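Marunport furniture reuse shop to move into former bus depot

Feb 18, 2023

The furniture reuse shop on Roy Street in Marunport is to move to larger premises in the old bus depot at Urkville, after the town council agreed a lease on the building this week.

The shop, which sells donated tables, beds, wardrobes and chests of drawers at low prices, has been in its present home for four years. Manager Tuva Halvorsen said the building had become too small for the amount of furniture coming in, and that large items were often turned away.

"We had to refuse two good wardrobes on Tuesday and it happens most weeks," she said. "People can't always hang on to things until we have room, and then they go to the tip."

The depot has stood unused since the bus company left. It has a level floor throughout and wide doors at the front, so vans will be able to unload indoors. The council will carry out repairs to the roof before handing over the keys. The shop is expected to open there in July.

Councillor Ivar Midtbø told the meeting that the rent would be held at its starting level for the first two years. He said 57 households had been given furniture free of charge through the shop last year, most of them after being referred by the housing office.

Not everyone is in favour. Zorica Dimitriou, who lives beside the depot, asked the council to limit delivery hours. She said the lane was narrow and that vans already blocked it in the mornings. The council has agreed that there will be no deliveries before nine o'clock, and none on Sundays.

There will also be a repair room at the new site, where customers can bring in their own furniture to be mended. 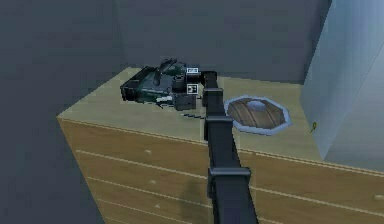 Prices will stay as they are when the shop moves. Bedroom furniture sells fastest, Ms Halvorsen said, and a dresser in light wood like the one shown is rarely on the shop floor for more than a day or two. Dark, heavy pieces take longer to find a buyer, and the most expensive item at present is a dining table at 70 pounds.

Čestmír Šindelář, who restores chairs for the shop, will run the repair room. Evening classes in sanding and waxing are planned for the autumn.

The Roy Street shop will stay open as usual until the move. Anyone with large items to give is asked to ring first.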